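Aprendizaje por demostración: guía de la sesión 4
Curso de manipulación robótica. Apuntes preparados por Cosmin Rusu
Versión del 2020-12-22

1. Para qué sirven estos apuntes

Estos apuntes acompañan la parte práctica del curso. No reemplazan el manual del brazo ni la guía de seguridad, que todos ya han firmado. Los he escrito para quien va a enseñar una tarea al robot por primera vez y quiere saber qué debe mirar mientras lo hace. El español no es mi primera lengua; si una frase no queda clara, les ruego que me lo digan y la corrijo en la versión siguiente.

En la sesión anterior vimos cómo se programa un movimiento con puntos de paso. En esta sesión el robot recibe la tarea de otra manera: una persona la ejecuta con el propio brazo, el sistema guarda lo que ocurre, y después se entrena una política con esas grabaciones.

2. Dos maneras de demostrar

La primera manera se llama enseñanza cinestésica. El operador toma el brazo con la mano y lo lleva por el camino deseado, con los motores en compensación de gravedad. Es muy intuitiva para trayectorias largas y para aprender cuánta fuerza pide un contacto. Tiene dos inconvenientes: la mano y el cuerpo del operador entran con facilidad en el campo de la cámara, y cerrar la pinza en el momento correcto resulta incómodo, porque las dos manos ya están ocupadas.

La segunda manera es la teleoperación. El operador mueve un mando, o un segundo brazo que llamamos maestro, y el brazo seguidor copia el movimiento. La imagen queda limpia de personas y la pinza se gobierna con el mismo mando. A cambio se pierde el tacto. El principiante suele bajar demasiado, o demasiado rápido, y empuja el objeto contra la mesa antes de darse cuenta.

En las prácticas vamos a usar teleoperación, con el programa Flileo para registrar. La enseñanza cinestésica la probaremos solamente en el ejercicio de la tapa, que está en la guía de Pornthip Meesuk.

3. Qué se graba

Flileo guarda en cada instante los ángulos de las articulaciones, la apertura de la pinza y la imagen de la cámara fija. También guarda la orden que dio el operador. Orden y posición real no son lo mismo: entre una y otra hay siempre un pequeño retraso, y en la tarea de recoger objetos finos ese retraso importa. Para entrenar utilizamos la orden como acción y la posición real como parte de la observación. Quien las cambie por error obtendrá un robot que casi no se mueve, y es un error que cada año aparece en los informes.

Un episodio empieza con el brazo en la posición de reposo y termina cuando la pinza ha soltado el objeto y se ha retirado. No recorten el final. La retirada también se aprende.
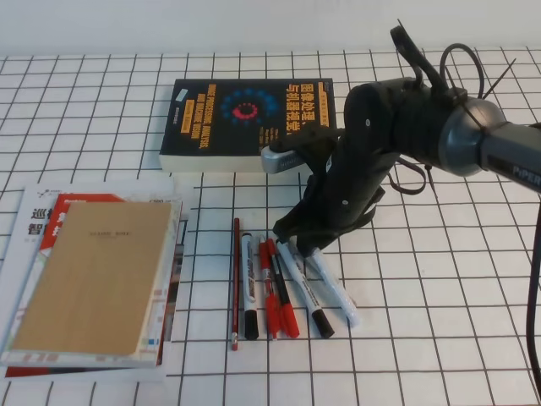 La aproximación es la fase en que más se nota la diferencia entre una demostración útil y una que solamente ha salido bien. Un operador con experiencia lleva la pinza hasta una posición justo encima del objeto, se detiene un momento muy breve, corrige la orientación y luego baja. Con rotuladores y lápices puestos casi en paralelo, unos junto a otros y alguno un poco montado sobre el vecino, la orientación de los dedos decide casi todo: deben cerrarse en dirección transversal al cuerpo del rotulador, y el último de la derecha tiene más inclinación que los demás, de modo que el giro de muñeca que sirve para el lápiz rojo no sirve para él. Por la derecha, además, la cuadrícula está libre y un dedo puede bajar ahí sin tocar nada. Al otro lado está el vecino, y la apertura de la pinza se tiene que medir con cuidado.

De esto sale una recomendación práctica. En una fila apretada, empiecen por un extremo. Cuando hayan dominado el extremo, graben también episodios que comiencen por el centro, pero márquenlos con otra etiqueta, «centro», para que podamos entrenar con ellos o sin ellos.

4. Variedad en las demostraciones

Una política aprende lo que ha visto. Si todas las demostraciones parten de la misma colocación, el robot repetirá una trayectoria memorizada y fallará con un desplazamiento de pocos centímetros. Por eso cada grupo debe grabar 40 episodios repartidos en 4 colocaciones iniciales distintas. Dentro de cada colocación, muevan un poco los objetos entre un episodio y el siguiente.

Hay también una variedad que no ayuda. Si un miembro del grupo se acerca siempre por la izquierda y otro siempre por arriba, la política recibe dos respuestas para la misma situación y tiende a elegir algo intermedio, que no es correcto para ninguno de los dos. Pónganse de acuerdo en la estrategia antes de grabar. Escríbanla en el cuaderno del grupo, con una frase es suficiente.

Los libros y otros objetos que no participan en la tarea pueden quedarse en la mesa. Si se quedan, cámbienlos de sitio alguna vez, o el modelo podría tomarlos como referencia para situarse.

5. Errores frecuentes

Pausas largas. El operador piensa, el brazo espera, y la grabación se llena de instantes sin movimiento. La política aprende a quedarse quieta. Si necesitan pensar, háganlo antes de iniciar el episodio.

Correcciones en zigzag. Aparecen cuando la escala del mando es demasiado alta. Bájenla en el menú de Onu, el módulo que comunica el mando con el brazo.

Episodios fallidos guardados como buenos. Si el objeto se cae y lo recuperan en el mismo episodio, pueden conservarlo, con la etiqueta «recuperación». Si no lo recuperan, márquenlo como fallo y no lo borren. En la sesión 5 los necesitaremos.

Cables. Antes de cada serie, lleven el brazo despacio hasta los límites del área de trabajo y comprueben que ningún cable se tensa ni se engancha.

6. Un resultado de referencia

En el ensayo que hice para preparar la práctica, con el conjunto Gradow, la política completó la tarea en 16 de 19 intentos. Los tres fallos fueron del mismo tipo: la pinza cerró en una orientación equivocada y el rotulador giró entre los dedos. No tomen este resultado como una meta. La nota depende de la calidad de los datos y de cómo explican sus fallos, y un grupo con peor porcentaje puede tener mejor informe.

7. Para entregar

Cada grupo sube a Plarnard la carpeta con los episodios, el archivo de etiquetas y un informe de dos páginas. En el informe deben aparecer la estrategia acordada, las colocaciones iniciales con un croquis, y el análisis de al menos dos episodios fallidos. Para cada uno indiquen en qué fase empezó el problema: aproximación, cierre, transporte o retirada. A menudo el fallo se ve en el transporte pero ha nacido en el cierre, así que revisen la grabación hacia atrás.

Las dudas sobre el registro se envían a Pornthip Meesuk; las dudas sobre el entrenamiento, a mí.

Compartido 16 veces
4 comentarios

Materiales relacionados
Sesión 3: Programación con puntos de paso
Sesión 5: Aprender de los episodios fallidos
Guía del ejercicio de la tapa (P. Meesuk)
Instalación de Flileo y configuración de Onu
Plantilla para el informe de prácticas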